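Fake tan keeps going patchy on my shins, what am I doing wrong?
Posted by Sigrún Damgaard in Body & Bath

Hi all, long-time lurker here. I've been using the Nanitz gradual tan (the medium one) on my legs since the end of August and for the first week it looked gorgeous, really soft and believable. Now my shins have gone all scaly-looking, like a giraffe, and my ankles are a sort of mustard. The tops of my legs are still lovely, which makes it even more annoying!

I shower in the morning, shave every other day, put the tan on at night and go to bed in old pyjama bottoms. I've got a wedding in September and the dress stops at the knee, so tights are my back-up plan, but I'd so much rather not. I've tried scrubbing with a flannel and it just made me pink AND patchy.

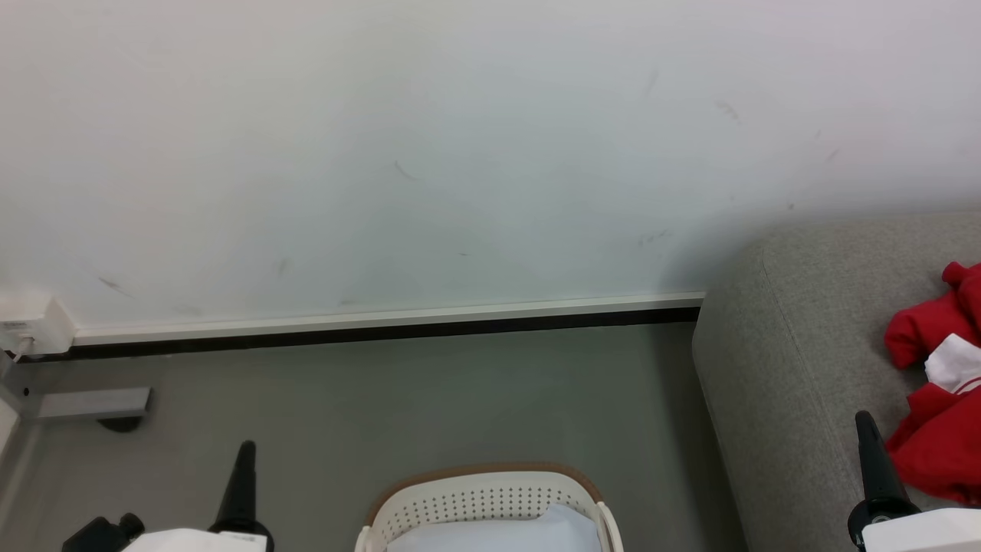

Should I take the whole lot off and start again before the wedding? I'd take it off, yes, but give yourself a few evenings to do it and leave the skin a night's rest before the first new coat.

That was what my sister told me, anyway, and she's usually right about this stuff. What I'd really like to know is how people get it off without losing a layer of skin, and whether I should be swapping to a mousse. I've got my eye on the Herus one but it's dear for the size of the bottle.

Ghizlane Alaoui
Oh I've been there, the giraffe shins are horrible! Gradual tans build up wherever your skin is dry, and shins are nearly always the driest bit of anybody's leg. If you keep topping up every night, the old colour is flaking off underneath while the new colour goes on top, so you get those little cracks.

What I do is a long bath with plenty of plain body oil in it, a good half hour if I can get the bathroom to myself, then a mitt in small circles while I'm still in the water. Don't press hard. Let the mitt do the work and do it again the next night if you need to. Two or three goes and mine's gone apart from a bit round the ankle bone, which I leave alone.

Then moisturise like mad for a couple of days. On the night you tan, put a thin smear of ordinary cream on knees, ankles and the tops of your feet first, and only use what's left on the mitt for those bits. I never put a fresh pump straight on my feet, I learned that one before a christening. 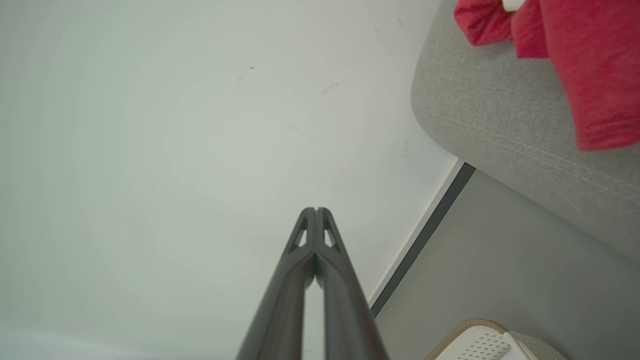 How long should you wait between shaving and putting tan on? I leave it overnight, so shave in the evening and tan the next evening, otherwise I get tiny dark dots all over my calves.

You're shaving every other day, so if you tan every night you're bound to be scraping off colour in stripes. Try tanning only on the non-shaving days and see how you get on. As for mousse, I find it easier because you can see where it's been, but it dries fast and you have to be quick. I wouldn't spend out on the Herus before a wedding unless you've got time for a practice run first. Stick with what you know!

Oh, and cool water the morning after, no soap on your legs. Pat them, don't rub.

vigfusdottir_fan
just get a spray tan? theres a girl at Vigfúsdóttir near me who does legs only and it lasted me nearly a week. go 2 days before and wear something loose. I used Drutska scrub beforehand, its gritty but it does shift old tan, dont use it on the same day you shave though, ouch

Sigrún Damgaard
Thank you both!! Oil bath tonight then. I didn't know you could get just your legs sprayed, I'm going to ring round tomorrow and see what they charge. If it's silly money I'll do the cream-on-the-ankles trick and hope for the best. I'll come back and say how it went.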